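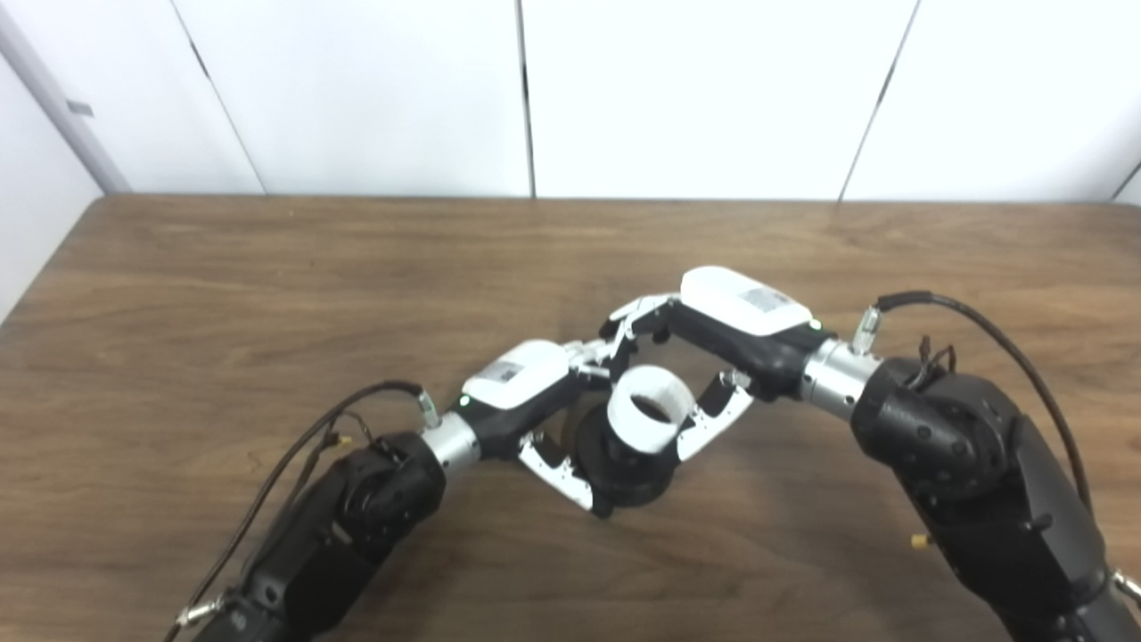 The open day at Jullance was supposed to start at 2, and for the first quarter of an hour the visitors stood in a corridor drinking coffee and reading the posters. The posters promised a lot. "Two hands, any job," said one. I have been to enough of these events to know that the poster is usually finished well before the machine is, so I went in with my arms folded.

What the company wanted us to see was its two-armed bench system, known in-house as Solís. It is a plain setup. Two black arms reach in over a wooden table, each with a gripper on the end in a white housing with a small green light at the front. The fingers are jointed and can curl around a thing instead of just pinching it. Behind it all is a white paneled wall, which I suspect makes life easier for the software than my kitchen would.

Fulgencio Meléndez, who runs the engineering side, did the talking. The hard part of using two hands, he told us, is getting them to agree. If one gripper pushes a little harder than the other, a round object slides or spins. His team has spent most of its time since April on that single problem.

The object for the afternoon was black and cylindrical, with a white ring on top. The two grippers closed in on it from opposite sides, lower fingers against the body, upper fingers bridging across above it. It is a pretty thing to watch, I will admit. People around me raised their phones. Then the arms let go, backed off, and did it again. And again.

On the fourth go, the left arm stopped short and waited. A young engineer leaned over, moved the cylinder a little toward the middle of the table and tapped a key. The arms carried on. Meléndez kept talking through it, and most of the room may not have noticed, but I had come to see exactly that sort of moment. How often does somebody have to lean over?

I asked. He said the system had been run 100 times that week on this task and that a person had stepped in on 14 of them. I give him credit for having the number ready. I also think it is a high number for one object, on one table, in front of one wall. He didn't argue. He said the figure had been worse in the spring.

The other voice in the room belonged to Crisóforo Barrera, who buys equipment for Trolmont, a packing business that was on the guest list as a possible customer. He has 11 people on his line and had come, he said, because his boss had seen a video. "My folks pick up something like that without looking at it," he told me over the sandwiches. "While they're talking about the ball game." He wanted to know the price, the speed and who comes out when it breaks. He got a firm answer on the last one only. Platach, a service firm, will handle repairs.

There was no stopwatch on display, and when I tried to time a grip on my phone the demonstration had moved to questions. There was no second object either, though I asked whether they might try my coffee cup. Maybe later, I was told. Later was a slide show.

None of this makes the work bad. Getting two grippers to share a load is a real problem, and the people at Jullance seem to be working on it with care. What bothers me is the distance between that table and the poster in the corridor. "Any job" is a big claim to hang over a machine that was shown doing one.

Barrera left before the slides ended. He took a brochure and said he would come back when they could show him a full shift. Meléndez said he would be welcome, and wrote down his number. The next open day has not been scheduled.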